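The supply ship Isah left Lilton in August with 700 sailors' letters in her mail room and one new signal officer, Ketsara Duangkaew, who had never before slept at sea.

On the third night she stood watch with Obinna Ezeani. He had served 23 years in the navy and he spoke very little. The radio was quiet. At almost four o'clock a voice came through, thin and far away.

"Isah, this is patrol boat Undia. We have lost our engine. There are 12 of us on board."

Ketsara wrote it down. Her hand was shaking, so she wrote it a second time, more clearly. 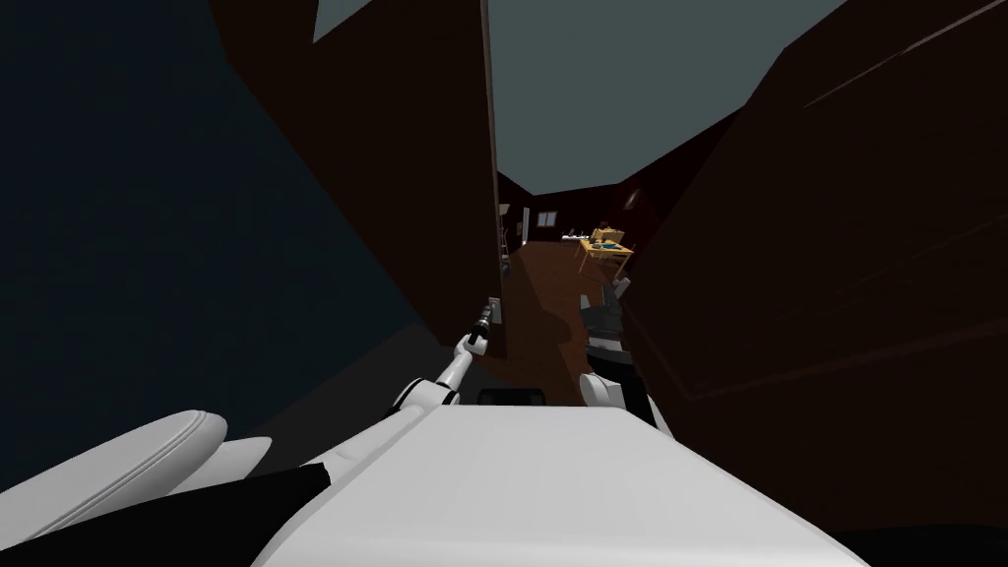 Two arms reaching forward

"Wake the captain," said Obinna.

Captain Igwe came up in his slippers. He read the paper, looked at the chart and asked her for the position. She gave it without looking down.

"Turn the ship," he said.

The deck leaned slowly under her feet. Obinna pushed his tea across the table to her, and she took the microphone.

"Undia, this is Isah. We are coming to you. Please keep talking to me."

"What should I talk about?" asked the voice.

"Tell me where you grew up," said Ketsara.

"Clorosville," said the voice, and began with the river.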